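About Dridum

Dridum helps small plants, labs and schools buy robot arms without blowing the budget. We don't build arms and we don't take commission on them. We plan, we spec, we test, we hand over a buying list with numbers you can take to your finance people.

Started out of a back office at Basov. Four of us then, still four now. All of us had been on the other side of the desk, signing for equipment that sat under a cover for months. Wrong gripper, no spares, nobody budgeted for the second table.

What we do

Needs review first. What do you want picked up, put down, stacked, wiped? How often, and who's on shift. Then a shortlist, then bench time on arms like the ones you're thinking of. Small stuff mostly, light stuff. Paper cups are cheap and they tell you a lot about grip.

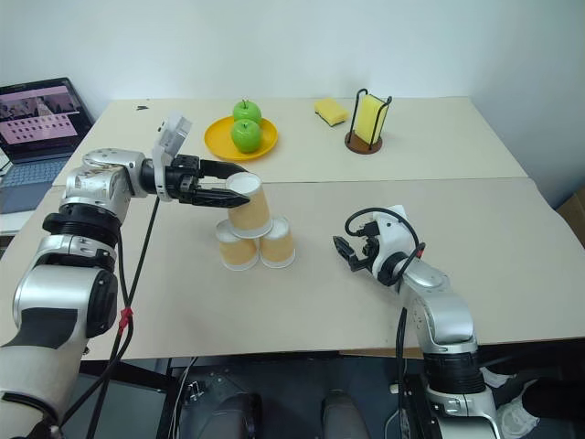

After bench time comes the budget. We split it in 2 parts, the arms and everything else, and it's the everything else that hurts. Tables, mounts, cables, spare fingers, a laptop that can keep up, training hours, shipping. On our last plan for Gajdoš the "everything else" sheet ran to 144 lines. They cut it to 75 and still opened on time in February. We keep both versions in the planning pack so new clients can see what got dropped and what came back later (cable, always more cable).

One arm or two? Most asked question we get. Two arms cost more to buy, more to power, more to look after, and need more room than the brochure says. Some jobs want a second hand. Plenty dont. We'd rather you found out on our table then on your invoice.

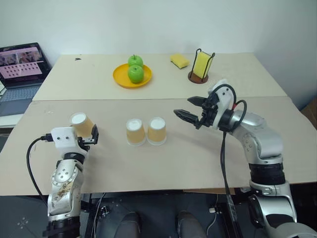

Cup stacking with both arms set up, two cups down and the third in the left gripper.

How we charge

Flat fee per plan, quoted up front. Bench time included. If you decide not to buy anything, same fee, and you keep the paperwork. Multi-site jobs quoted seperately.

Cuvimia

Our planning sheet. Grew out of a spreadsheet, still looks like one. Holds prices, lead times, service intervals and replacement dates for every item on your list, so next year's budget starts half done. Every client gets a copy. Updates for as long as we're around.

Getting in touch

Use the contact form, mornings are best. Tell us the task, the space you have and a rough ceiling on spend. Photos of the floor help. Floor plans help more.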